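Kitchen Help > Storage and Containers > Bread Bins

Search all topics Go

Roll-top bread bin: lid stiff for the last part of its travel

Posted by Stillavar, Jan 9, 2018

I have a plastic roll-top bread bin, cream, with a lid that rotates back over the top on a pivot at each end. I bought it second-hand in October and there is no maker's name on it that I can find. The lid moves freely for most of its travel and then goes stiff just before it is fully closed. If I push harder it closes with a click, but the left side arrives before the right.

I have washed the whole thing in warm water with washing-up liquid. No change. I have not tried to take the lid off, as I can't see a screw or a clip on the outside and I don't want to crack the plastic.

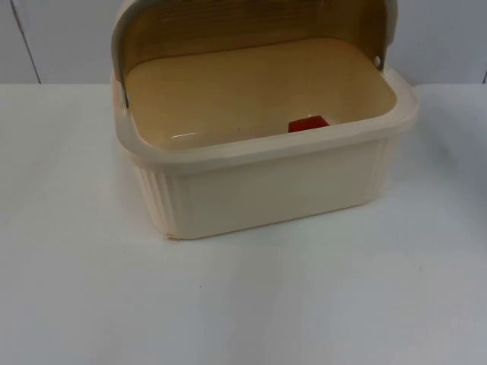 Bread bin with the lid pushed fully back.

The bottom left corner has a small chipped or scuffed spot. I don't know if this matters. The bin sits on a flat surface and does not rock.

What I would like to know:

1. Does the lid on this type come off, and if so, in which direction?
2. Is there a lubricant that is safe near bread?
3. Could the body have gone out of shape?

3 replies

Ok-hee Joo

On most plastic bins of this pattern the lid does come off. Each end of the lid usually has a short round stub moulded into it, and the stub sits in a hole or socket in the end of the body. The lid is held in only by the stiffness of the plastic. I can't promise yours is the same, so look inside at each end before you pull anything.

If it is the stub type, do it like this:

Leave the bin in a warm room for a few hours. Cold plastic cracks more easily.
Open the lid halfway.
Press one end of the body outwards with your thumb, close to the pivot, and ease the stub inwards until it clears the hole.
Lift that end and slide the other stub out.

Clean the stubs and the sockets with a cotton bud. Crumbs and flour collect there and set hard, and washing the bin whole does not shift them. On mine the deposit had to be soaked before it would move. If the stubs have a rough moulding line, take it down with 400 grit wet-and-dry paper, used wet, a few strokes only. Rinse everything and let it dry before refitting.

For lubricant, use a food-safe silicone grease, the sort sold for coffee machine seals, and very little of it. Do not use cooking oil – it goes sticky and you will be back where you started.

One side arriving early suggests more drag on the other side, so start with the right-hand pivot.

Osstead

Just leave it open a bit. Bread needs air anyway. Mine has never shut properly and I've had it over 4 years.

Tak

Agree with the first reply on cleaning. On the third point, yes, the body can go out of shape, usually from very hot water or from standing next to a cooker. To check, measure the opening from front to back at the left end, the middle and the right end. The two ends should match. If the middle is narrower, the front has bowed in and the lid may be rubbing along the rim as it comes down. Slide a strip of thin paper between lid and rim while you close it, and note where it catches.

A slight bow can sometimes be corrected by wedging a piece of wood across the opening overnight. I would not use a hot air gun.

The mark on the corner is well away from the pivots. If the base sits level I would ignore it, apart from smoothing any sharp edge.

Stillavar

Right-hand socket was packed with something brown and solid. Lid came off as described. The ends measure the same, so I will leave the wood alone. Grease is on order.

Related topics

Replacement knob for Stolteo bread bin
Removing yellow marks from cream plastic
Crumbs in the runners of a wooden tambour lid
Bread going mouldy within days
Will a large tin loaf fit in a roll-top bin?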